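# Reading from the Staff, Handout 3: Lines, Spaces and Small Distances

Evening course for adult beginners, Lotach Music School, Kendum. Teacher: Aurélien Marty
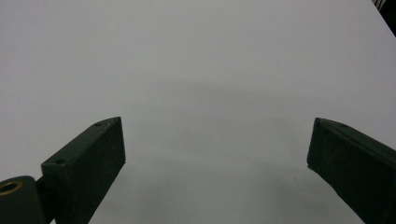 Most of you told me in the first lesson that you can find every note on the staff if I give you enough time. You count up from the bottom line, you say the letters, and you arrive at the right answer after the music has already gone away. Tonight we want to replace this counting by something quicker. Look at the thin, pale stripes on the dark shape in the upper right corner of the photo. They stand so close to each other that the eye takes them first as one group, and only later as separate lines. With the five lines of the staff the same thing happens, and it is the main reason why beginners confuse the second line with the third. We need a few fixed places to hold on to.

## 1. Landmark notes

A landmark is a note that you know without any counting. Please learn these in the treble clef and leave the others for the moment:

- **Middle C**, on its own short line below the staff
- **G**, on the second line, where the clef makes its curl
- **C**, in the third space
- **F**, on the top line

The treble clef is also called the G clef. It is an old form of the letter G, and its curl goes around the line of the note G. If you forget everything else in an examination or a rehearsal, the clef itself still tells you where G is.

For those who play piano, the bass clef has a similar help. The two dots stand above and below the line of F, the fourth line from the bottom. Middle C is here on a short line above the staff. Singers with low voices should learn this also, even when the choir edition gives them the treble clef with a small 8 under it.

Every other note is near to a landmark. A is the next step over G. B is the middle line, one step under C. D and E come after C, and then you are already at F. Try to think "one above G" and skip the alphabet.

## 2. Steps and skips

A **step** goes from a line to the next space, or from a space to the next line. The letter changes to its neighbor: G to A, or C to B.

A **skip** goes from a line to the next line, or from a space to the next space. One letter is left out: G to B, or A to C.

When you read a melody, you need the name of the first note. After this, in most easy songs, you can read the direction and the distance. Up or down? Step or skip? Or does the note repeat? Many of you do this already when you follow the melody in a hymn book and sing correctly without knowing one name. It is real reading and you should trust it.

| Distance | From line, goes to | From space, goes to | Interval name |
|---|---|---|---|
| Repeat | same line | same space | unison |
| Step | next space | next line | second |
| Skip | next line | next space | third |
| Step and skip | a space | a line | fourth |
| Two skips | a line | a space | fifth |

From the table you can see a rule which is useful for all intervals. Odd numbers (third, fifth, seventh) go from line to line or from space to space. Even numbers (second, fourth, sixth, octave) always change the kind of place. So when both notes are on lines, the interval can never be a fourth. I see this mistake every year in the written work, also from people who play quite well.

## 3. How we count an interval

We count both the first note and the last note. From G up to B we say G, A, B, and this gives a third. It seems strange at first, because in mathematics the distance from one to three is two. In music the counting is older than this habit and we have to accept it.

One result is that intervals do not add in the ordinary way. A third and another third make a fifth: G to B, then B to D. Write it down once with your own hand and you will believe it.

We speak here only about the *number* of the interval. The *quality* (major, minor, perfect) depends on half steps, and we come to it in the handout about the keyboard. For tonight, G to B and A to C are both simply thirds, although they do not sound exactly the same. If you hear the difference already – good, write the word "wider" or "narrower" in the margin and keep it for later.

## 4. In the class

We work with the melody on page 158 of the Gautier book. The brown edition from before 2000 has other page numbers, so if you have this one, sit beside a person with the new edition.

First round: nobody sings. Put your finger on the first note and find its name from the nearest landmark. Then move through the line and say only "step up", "step down", "skip up", "skip down" or "same". Go slowly and keep an even beat. If you miss one, do not go back, catch the next one.

Second round: sing on "la" from the note which I give at the piano. When the voice and the page do not agree, mark the place lightly with a pencil.

Third round: say the letter names in rhythm, without pitch. This is the hardest round for most people. Take 40 beats in the minute on the metronome and do not be ashamed of it. In the slow tempo the eye has time to look at the next note while the mouth is still busy with the present one, and this looking forward is what we are training.

In the last part of the hour we change roles. One half of the group claps the beat, the other half reads. Those who clap should also follow the notes with the eyes.

## 5. Ledger lines

The short lines above and under the staff are called ledger lines. They continue the same pattern, and nothing new begins there. Middle C is a ledger line note. The D above it hangs under the bottom line of the staff and needs no extra line.

Common mistakes in your notebooks:

- The ledger line is drawn too long, and it begins to look like a sixth line of the staff.
- The distance between ledger lines is smaller than in the staff. It should be equal.
- An extra ledger line is put beyond the note, where nothing is needed.
- The note head is too big, so one cannot tell whether it sits on a line or in a space.

About note heads: they are oval and a little tilted. A line note has the line going through its middle. A space note touches both lines and crosses neither. When you write by hand with a soft pencil, one short, thick stroke is enough for a quarter note. I prefer a fast and ugly note in the right place to a beautiful one which could be F or G.

## 6. Homework

Ten minutes a day is better than one long evening. Please do these before we meet again.

1. Write the four treble landmarks on staff paper, in mixed order, until one page is full. Say each name aloud when you write it.
2. Take any song which you do **not** know. Find the name of the first note, then mark each interval in the first line with S for step, K for skip, R for repeat. Larger jumps get a number.
3. Write a melody of eight notes which begins and ends on G and uses at least one fourth. Bring it on a separate sheet, another student will sing it.
4. Pianists only: play the melody from task 3 with the right hand, then write it again one octave lower in the bass clef.

Do not write letter names above the notes in the song from task 2. I know that it feels helpful. The eye will go to the letters every time, and the notes will stay a decoration. If you really need a letter, write it over a landmark only.

## 7. Materials

Staff paper is in the drawer below the piano in the Brandeck room. Take what you need for the homework. The wide staff is better for beginners and for everybody who reads with glasses in the evening light.

Pencil, please, and an eraser. Ink in the school copies of the Gautier book has to be paid for.

In December the choir needs the piano from seven, so we begin half an hour earlier during that month. The next handout is about note values and rests, and you should bring this one with you too, as we use the melody from task 3 again.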